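Flora Replacement Finger Pads -- Blue, Pair
Clascombe Grippers & Spares

Part no. 946
$85 per pair, tax in
In stock. Ships from our Trindade warehouse.
Fits: Flora hand-held gripper, Odia wrist-mount gripper (see Fitment)

Please read the notice before ordering

If you've landed on this page, chances are one of your pads has let go. We know. We've had the emails, including the one that was only a photograph and a question mark.

Pads from our previous batch were bonded to the finger with an adhesive that was very good at sticking to everything except the finger. After a few weeks of ordinary use, the pad creeps toward the tip. You won't notice at first, as the jaws still close and the position readout still looks healthy. Then you pick up something slippery, the pad slides, and the bare metal edge of the finger comes down on whatever was there. In most reports this was the object. In two it was the operator's other hand, and that's why this page now has a notice at the top in place of the cheerful paragraph that used to be here.

Affected pads carry batch code 679, moulded into the back face. You'll have to take the pad off to read it. If it comes off without tools, you have your answer.

What we've changed

The new pad is held by a dovetail and a single countersunk screw. There's still a dab of adhesive, mostly for morale. The dovetail runs across the finger, so a pull along the jaw can't walk the pad off the end. The durometer is unchanged, so your grip force settings carry over.

We also moved the batch code to the side, where a person can see it.

Film and foil

Nearly every slipped pad reported to us had been doing light packaging: snack wrappers, carrier bags, bin liners, the stuff people use for tidy-up and sorting tasks around the kitchen. It sounds like the gentlest work going. Foil weighs next to nothing, so operators squeeze harder to be sure they've got it, and the film lets the two pads shear against each other with very little in between. A full mug is kinder to the adhesive than an empty chip packet, a sentence we didn't expect to be writing in this line of work.
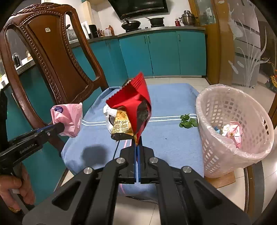

So if you mostly handle film, check the pads more often than the manual says. The manual says monthly. We'd do it every Sunday, or whenever you change over tasks, and we've asked for the manual to be corrected. It's in the queue.

How to check a pad

Power the gripper down and open the jaws fully by hand. Push the pad toward the tip with your thumb, firmly, then try to rock it sideways. Any movement at all on a batch 679 pad means stop using it. On the new pads, a faint click in the first day or so is the dovetail seating, and a quarter turn on the screw will sort it.

Look at the edge nearest the palm as well. A thin bright line of exposed finger means the pad has already started its journey.

Please don't fix a loose pad with superglue. It holds nicely, right up until you need to remove the pad, at which point you'll be ordering part of the finger too. Electrical tape, the other favourite, rolls up at the edge and ends up in the mechanism. One customer used both -- we've kept the finger as a paperweight.

Fitment

Flora hand-held: direct fit, both fingers. Fit the pads as a pair, never one old and one new, or the jaws will close off-centre.
Odia wrist-mount: fits with the thinner shim (in the bag). Re-zero the jaw position afterward. If you skip this, the Odia will believe it's holding something when it isn't, and will carry nothing across the room with great care.
Older Flora units with riveted fingers: doesn't fit. There's nowhere for the screw to go. Email us first, and leave the drill in the drawer.

In the bag

Two pads, two screws (plus a spare, because they're small and your floor is large), two shims, hex key, one sachet of adhesive, instruction card.

Free replacement for batch 679

If your pads are from the affected batch, don't buy this item. Use the replacement form under Support and we'll send a pair at no charge, with postage covered. You don't need the receipt. You do need to cut the old pads in half and send a photo, so they don't wander back into somebody's spares drawer.

If a pad has come off and someone was pinched or cut, tick the injury box on the form. It goes to a separate inbox that is read the same day, and we'd like to hear about it even if all it took was a bandage.

Returns: unopened bags, 30 days. Opened adhesive can't come back to us, for reasons that should be clear by now.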